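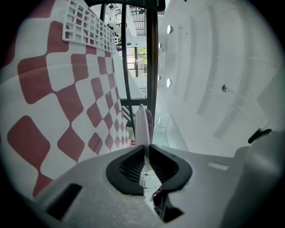
Chapter 3
Setting Up and Looking After a Hand-Held Gripper

In this chapter
3.1 The parts you will be handling
3.2 Before first use
3.3 The finger pads
3.4 The camera and its mounting
3.5 Daily care and the service sheet
3.6 Faults that look like other faults

After working through the chapter you should be able to fit and align a pair of finger pads, check that a lens has stayed where it was put, keep a service sheet that another person can use, and decide when a gripper should be taken out of work.

Chapters 1 and 2 dealt with grippers bolted to the end of an arm. A gripper of that sort spends its life in one place, moves along paths that somebody has written down, and is seldom touched by anyone except the person who services it. The hand-held gripper has the same kind of fingers at the front, but a person carries it, opens and closes it, and puts it down at the end of the session. It is knocked against door frames. It goes from a cold van into a warm building. Most of the faults in this chapter come from carrying and storage, and very few from the gripping itself.

The work is not difficult. It needs a clean bench, good light, a small set of hex keys and some patience with screws that go into plastic. A gripper body that has had its screws overtightened is hard to put right, and students who have learned on steel frames tend to strip the first few threads they meet.

An opening case

The following account was given to us by Noémi Szilágyi, who looked after the tools at the Trudholm training workshop when the first edition of this book was being prepared. We have shortened it.

Three Korel hand grippers were in use at Trudholm, all of the same age. Two of them held small objects well. The third let flat things slip, though only when they were gripped near the tips of the fingers. The operator, Máté Bakos, reported it on the service sheet as "weak grip", and the closing spring was changed. The fault stayed. A second spring was fitted, a stiffer one, and now the trigger was tiring to use and flat things still slipped.

Szilágyi put the gripper on the bench and closed it slowly on a strip of paper. The paper was held firmly at the root of the fingers and pulled out freely at the tips. The left pad had been seated a little short of its stop, so that the two faces met at a slight angle. She took the pad off and found a crumb of old adhesive in the bottom of the recess. With the crumb scraped out and the pad pushed home, the gripper held the paper along its full length. The original spring was put back the same afternoon.

We shall return to this case in 3.3 and again in 3.6. For the present, note that the entry on the service sheet named a cause and left out what had been seen. Had Bakos written "drops flat parts at finger tips, holds them at root", the pads would probably have been looked at first.

3.1 The parts you will be handling

For servicing purposes the gripper can be divided into four groups.

The body. This is the shell that carries everything else. It gives you the reference faces for alignment, so keep those faces free of labels and tape. Put any label on an outer surface that no other part bears against.

The fingers. Each finger has a stiff core or carrier and a softer pad. The pad is the part that wears. On many models it is ribbed on the gripping face, and the ribs collect dust, fibres and skin grease.

The linkage. Inside the body, a pair of arms or a rack and pinion turns the movement of the trigger into the movement of the fingers. Both fingers should travel the same distance. If one leads the other, stop and read 3.6 before adjusting anything.

The camera and its mounting. Not all hand-held grippers have a camera, but those used for recording do. The lens is normally a wide one that takes in the fingers and a good deal of the room beyond them. Mechanically it is a simple part. It is also the part most likely to be disturbed by someone who means only to wipe it.

3.2 Before first use

A new gripper, or one back from repair, should be given a full check before it is issued. Allow 90 minutes for the first one you do. You will get quicker.

Begin with the outside. Look for cracks around the screw bosses and run a fingernail along the joints of the shell. Any step you can feel should be noted, even where it does no harm, so that the next person knows it was there.

Next, open and close the fingers through their whole travel, slowly, with nothing between them. Listen as well as look. A click at the same point of each stroke usually means a burr or a displaced washer. A click that comes and goes is more often a loose screw.

Then carry out the paper test described in the opening case. Use ordinary office paper cut into strips as wide as a finger. Test at the root, the middle and the tip, and write down all the results.

Last comes the load test. Grip a smooth test piece of 200 grams at the middle of the pads, hold the tool with the fingers pointing down, and wait for a slow count of ten. The piece should not creep. Test pieces get greasy from handling – wipe them before each use, or you will be testing the grease.

A note on records. Xiomara Pennington, who checked the exercises for this edition, keeps a count of closing strokes for each tool in her care and changes the pads by count. One set lasted 473 strokes before the paper test failed at the tips, a poor figure, and the cause was found to be a cleaning fluid that softened the pad material. Without the count she would have put it down to ordinary wear. A blank service sheet with a column for strokes is given in Appendix B, and you may copy it freely.

Terms used in this chapter

Creep: slow movement of a held object between closed pads.
Lead: the distance by which one finger runs ahead of the other.
Root and tip: the ends of the finger nearest to and furthest from the body.
Seat: the recess or face against which a pad is fitted.
Stop: the surface that limits how far a part can be pushed home.

Have a gripper, two spare pads and a few strips of paper beside you before starting 3.3.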